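What Happens at a Memorial Gathering?
A page for young readers from the Trundwood Family Services Office

When a person dies, family and friends often come together to remember that person. This is called a memorial gathering or a memorial service. Some families hold it a few days after the death. Others wait for weeks or months so that relatives who live far away can travel.

Who will be there?

Some gatherings are small, with 14 people in a living room. Others fill a hall with 200. You may meet cousins you do not remember and neighbors you have never seen before. Adults may tell you that they knew you when you were a baby. You may say "thank you for coming" or simply nod.

What will people do?

Usually one person leads. At gatherings in our office, this is often Imani Mugo or Henrique Magalhães. The leader welcomes everyone and says the full name of the person who died. After that, there may be music, a reading or a prayer. Then people may stand up and tell stories. Some stories are sad and some are funny. Laughing is allowed -- it does not mean that anyone has forgotten why they came.

Will people cry?

Some people will, and grown-ups may cry too. Other people feel sad without crying. You may sit close to someone you trust, hold that person's hand, or ask to step outside for a while. Before the gathering begins, choose one adult who will go with you if you need a break.

Can children help?

Yes, if they want to. A child may hand out programs, choose a song, read a short poem or draw a picture. Children who do not wish to help may sit and listen.

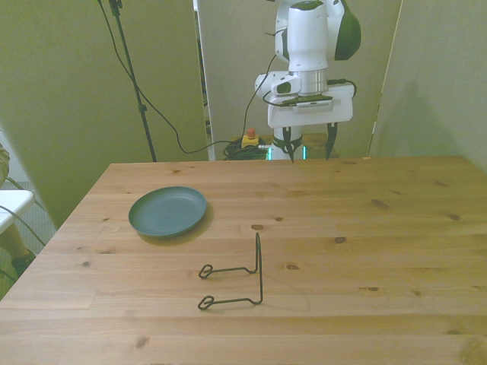
Many families set up a memory table. It holds things that remind people of the person who died, such as photographs, letters, a favorite hat or a recipe card. Everyday things belong there as well. If your grandmother served lunch on the same plate for years, her plate may have a place on the table. A wire plate stand, like the black one on the pine table, can hold it upright so that guests see it when they come in. Please ask before you pick anything up.

What happens afterward?

There is often food, and people stay to talk. You may still have questions that night or many weeks later. Ask them whenever they come to you. Rokeya Wickramasinghe meets with children and their families at our office, and a parent or guardian may arrange a visit.

Last reviewed 2020-11-01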